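Review: Plasley two-arm simulation package, as shown at the Zomeo open day
Posted 02/08/2026

Zomeo opened its lab for an afternoon in July and gave most of the floor to Plasley, a simulator for two-arm household robots. I went to see whether it would suit our own test work. Gearóid Lenihan ran the demonstration and took questions while it was going, which helped.

Setup was a single workstation and one large display. The license price quoted to visitors was $2,267 per seat per year, with 11 furnished rooms included. Extra rooms come from Funero, a separate asset library, and are billed separately. A trial lasts 20 days and does not include Funero content.

The session I attended used a dining table task. Both arms are commanded in joint space or by end-effector pose, and switching between the two takes one menu entry. The operator can also change viewpoint during a run. Physics and rendering are logged on a shared clock. Lenihan exported a log on request and it opened in a plain text editor. Run scripts are written in Yap, a small in-house language. I would have preferred Python. The manual for Yap is 64 pages and lacks an index.

Room detail is adequate. Furniture casts shadows, and wood grain holds up on the floor planks. Contact settings are less well served: friction is set per object, with no way to edit a group at once. The camera roll control is also awkward, with no button to return to level.

Support is by email only. Replies are promised within two working days, and I have not tested that.

Suitable for groups that already have a controller and need a room to run it in. Less so for teaching. I have asked for a trial seat and will add notes on batch runs.

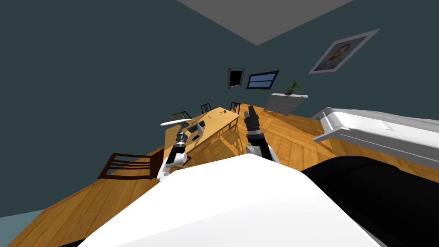
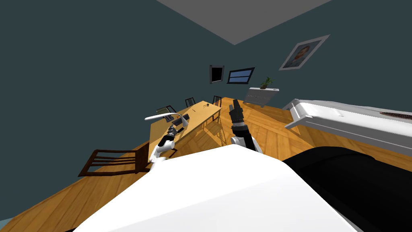

Dining table task in Plasley, both arms in view, rendered output.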